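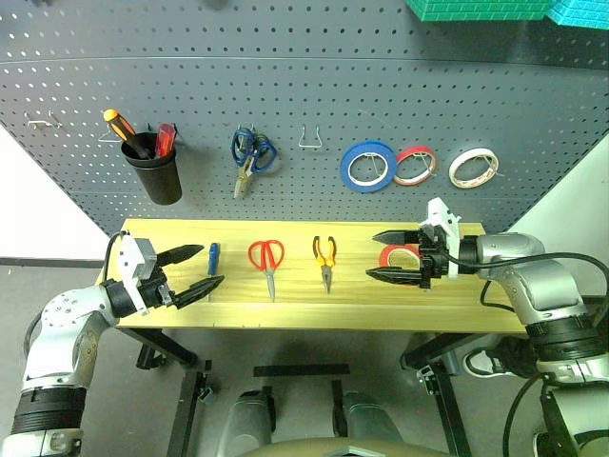 Equipment plan for the Kevside workshop

21/11/2018

Kevside has opened planning for the next round of equipment purchases at its automation workshop. Departments are asked to submit their requests to Ridwan Menon, who is preparing the budget for review in April.

The two-arm robot and its tool bench remain the main item. Funds for the coming period will go first to spare gripper fingers, replacement cables and a service agreement with Koltetti, the supplier. A second unit is under consideration, but no order will be placed until quotes from Koltetti and Cuautle have been compared on the same terms — delivery, training and parts included.

Hand tools and bench supplies are budgeted separately. The allowance is $500 per bench, and purchases under $80 do not require prior approval. Requests should state the intended task, as tools with unusual handles may call for different gripper fingers, and these currently take eight weeks to arrive.
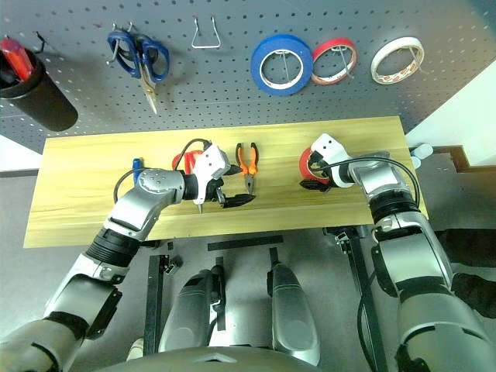
The right gripper at a roll of red tape on the workshop bench.

Trí Vũ will advise departments on floor space and power supply. Any proposal for the Skistness site must include a room plan and allow 48 hours for an electrical inspection before installation. Late requests will be held for the following round.

8 shares
0 comments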